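Fladance (board finish)

Fladance is a pale furniture finish and, by extension, the style of plain tabletop it was made for. Name used mostly in the trade, less so by buyers, who tend to say "blond" or "natural". Should not be confused with Fladance the dance hall, see separate entry.

Origins

Developed at the Koubek furniture works, a small maker of kitchen and school tables. The works wanted a clear finish that would not turn yellow next to a window. Earlier tables had been sealed with an oil varnish, fine for dark woods, poor on light ones, went the color of weak tea in a few years. Miroslava Zeman, then in charge of the finishing room, tried thinner coats and a longer wait between them. First tables sold in November. The name is said to come from a misread label on a can but there is no source for this.

Early run was 174 tables, most of them for one school district. Several came back with rings from hot cups. The recipe was changed and a harder top coat added, and the complaints mostly stopped. By the time the works was sold to Handell, more than 1,970 tables had gone out the door.

Method

The board is sanded along the grain, wiped down, then given 5 thin coats. Light sanding after each one except the last. Older accounts give 2 coats, which seems to refer to the cheaper bench tops and not the tables. No stain is used. Zeman's shop notes are firm on this, a stain "hides the board and then you have to explain the board". Drying was done in a closed room, doors taped, to keep dust off teh surface.

Boards were picked before finishing. Straight grain for the outer edges, anything with more movement toward the middle. Knots rejected. Boards with a strong color change were set aside for drawer fronts or sold as seconds.

Grain and appearance

A clear finish leaves grain where it can be seen, so the look of a table depends heavily on how the log was cut. Flat-sawn boards give waves and wide loops. Quarter-sawn boards give tighter, straighter lines and move less with the seasons, but cost more and waste more of the log. Most light tables on the market are flat-sawn.
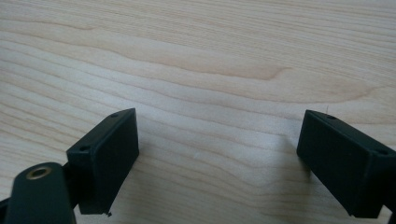

Maple and birch are the usual choices, with ash a distant third as its open pores need filling first. Beech was tried at Koubek and dropped, too pink.

Care

Damp cloth, dry cloth, nothing else. Wax builds up and goes cloudy. Scratches can be sanded locally but the patch tends to show for a while. Full refinishing is seperate work and usually means removing the top from its legs.

Later use

Handell kept the name for a short time then folded it into the Prastel line, which uses a water-based coat. Collectors disagree on whether Prastel tables count. Vendula Šimek's guide to postwar kitchen furniture lists them together, Gilang Wibisono's does not.

See also: Varnish; Flat sawing; Koubek furniture works; Prastel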